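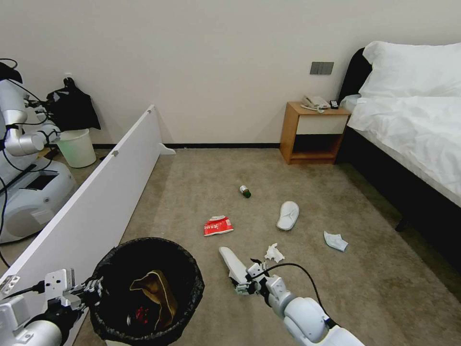
The Checkout Clean: why I can't leave a hotel room in a mess

Friday, June 17, 2022

I have a confession. Before I leave any hotel room, anywhere, I tidy it. Wrappers in the bin, towels in a heap in the bath, cups rinsed and lined up by the kettle. I once set an alarm 18 minutes early so I could do it properly, and I was still late for my train (worth it, I'd say, though the person travelling with me would tell you something different).

I got it from my mother, who made all of us strip our beds at every guest house we stayed in, and who would have hoovered if she'd been able to find the cupboard. For years I thought every family did this. Then I shared a twin room at the Kamel in Trimusbridge with a friend from work, and watched her step over a crisp packet, pick up her bag and walk out. She wasn't being rude. It simply hadn't crossed her mind!

So which of us is right? I asked on my newsletter in April and got 103 replies, far more than I've ever had about anything, including the one where I was wrong about scones. People have very strong feelings about towels. One reader leaves hers folded over the rail, and a retired housekeeper wrote back to say please don't, because she could never tell whether they'd been used. On the floor of the bathroom or in the bath, she said, and then there's no guessing.

She had plenty more to say, and I've been following her rules ever since. Don't make the bed, because it all has to come off again and a neat duvet hides socks and chargers. Do put your rubbish in the bin, especially the little things that roll under the furniture. Pour the last of your drink down the sink before you throw the bottle away. And if you've spilt something on the carpet, own up at the desk while it can still be got out.

Then there's the question of what you can take. I'm firmly in favour of the tiny shampoo. Slippers I used to feel shifty about, until a very patient receptionist in Lollov told me the throwaway sort can't go to another guest once they've been worn, so I might as well have them. I now own 4 pairs and wear them to put the bins out. Dressing gowns are another matter. Put it back on the hook.

Tipping is where it gets awkward. I never have the right coins, and I've stood in the corridor more than once wondering if a note left on the pillow looks like I forgot it. My answer is a scrap of paper with "thank you" on it, big letters, money underneath. At the Drevar, a great barn of a place with 500 rooms and a breakfast queue to match, I left one and met the cleaner by the lift ten minutes later, and she gave me two extra biscuits for the journey.

I'm off again next week, just for the one night, and I've already packed a carrier bag for the rubbish.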